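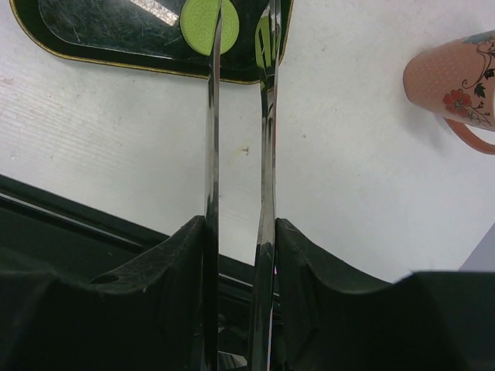

Page 1 of 4

Sititz Tea Table
README and data card

Maintained by Şükran Özkan
Released Jul 6, 2023

What this is

A set of pictures and short text notes of a tea table: cups, saucers, a tiered stand with cakes and biscuits on it, and a white tabletop underneath. The notes say what is on the table and where it has been put. The project page calls it "a complete afternoon tea". I have kept the name Sititz but dropped that phrase. A complete afternoon tea would have a pot, and the object list I inherited doesn't have one.

The folder came to me from the Nulen archive in February with 800 pictures in it. I took out 200 that were repeats or had no note attached. The remaining 600 are what you get.

What is on the table

The stand has three tiers and is cream-coloured, with a red knob to lift it by. Biscuits go on the top tier, cake slices in the middle, tarts and a doughnut at the bottom. Anyone who was taught sandwiches at the bottom and cakes at the top will object, and I did. There are no sandwiches in the object list either. The old notes call this "the traditional order" without saying whose tradition, so I have changed the field to "order as found".

Cups and saucers are listed separately. A saucer with no cup on it is still a saucer and still gets its own line.

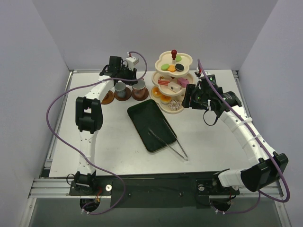 Stand at the back, two cups on brown saucers, a third saucer without one.

Colour names

Treat these with suspicion. The earlier labels had one cup down as "rose", "clay" and "mushroom" in different files. I use grey for one and pinkish-brown for the other, and I don't claim the second is right. The saucers are brown. Green is used for two of the biscuits on the top tier, so don't search by colour alone and expect one result.

Flavours have been removed. Someone had written "pistachio" and "strawberry" all through the cake notes, which is guessing from a colour. If you need flavours, this set can't help you.

Mugs

The mugs have a separate label from the cups. The pink one has a loop handle, a white inside and a slightly dimpled outside, with black lettering that includes "start" and a small leaf-shaped mark. The full wording isn't recorded, and I would ask people to stop filling it in for me. It has no maker listed. "Zakharchenko" appeared in that column in 11 files and I could find no grounds for it, so the column is blank.

Position is given as upright, on its side or upside down. "Spilled" was an option in the old list and has gone. 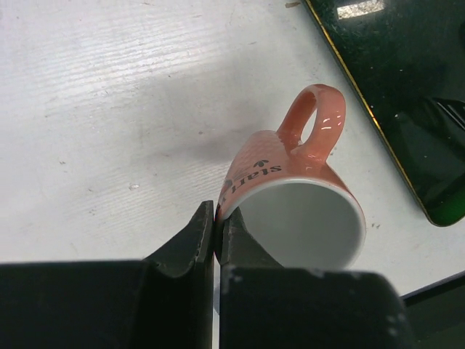

Page last changed: Jul 6, 2023

Known problems

The table has marks on it. Some files tagged these as crumbs or tea stains. They are now tagged "mark", and I would leave them at that.

"Tidy" and "untidy" scores are still in the Drallness version of the notes. I don't know who gave them or what they were looking at when they did. Please don't average them.

Corrections are welcome if they come with the file number and the line you want changed.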